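About Ollura

Ollura is a small charity that pays for wells, hand pumps and rainwater tanks in villages where the nearest clean water is a long walk away. We also pay for the less interesting things that keep them going, such as spare seals, tools and the wages of local pump mechanics. We are based in Pakville, in two rooms above the old seed merchant's.

How we started

Rhiannon Powell taught geography at the secondary school in Pakville. Her sixth form raised money for a borehole through a larger charity, and when she asked how it was doing a few years later, she was told the pump had been out of use for most of that time. The missing part was cheap, but there was no one in the district who stocked it. She started Ollura with Nelli Riihimäki, a water engineer who had worked on rural supplies and had seen the same thing in other places.

The name was Nelli's idea. It has no meaning that we know of, and it was free to register.

What we do

We only work where a village has asked for help and has agreed who will look after the supply. Before any drilling we pay for a survey and a water test. If the test is poor, we look at rainwater tanks or a piped spring. Sometimes we have to say no, and we try to say it early.

So far we have paid for 84 water points and repaired 117 that other groups had put in. Repairs cost less and are harder to raise money for. We would like to do more of them.

Each village sets its own small charge for water. The money stays in the village and goes towards upkeep. We ask to see the book once a year - usually in November, when one of us visits - but we don't hold the money and we don't set the rate.

Who we are

Nelli runs the technical side, including surveys, contracts and training. Rhiannon looks after fundraising, schools and the accounts. The mechanics are employed by our partner groups on local pay scales.

Where the money comes from

Most of our income is from monthly gifts by people in and near Pakville. The rest comes from school events, the Idness sponsored walk and a yearly grant from Hirvonen, a family engineering firm.
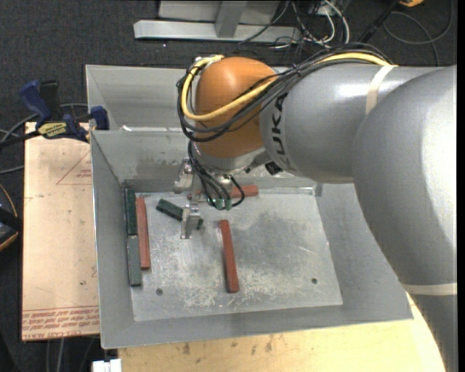
Spare parts take up more of our budget than visitors expect. We buy seals, rods and valves in bulk and send them out to district stores, so that a mechanic can collect one the same day. Money given by firms goes into this fund unless they ask otherwise. It doesn't matter to us what line of work a firm is in, and a large business is as welcome as a corner bakery. We will send any donor a list of what their gift bought.

Visits and talks

We give free talks to schools, clubs and workplaces within an hour's drive of Pakville. A talk lasts a lesson and we bring a hand pump that people can take apart. We don't arrange trips for supporters to the villages.

This page was last checked on 1 April 2020. Talks are on hold for now, but the office phone is being answered and repairs are still being paid for.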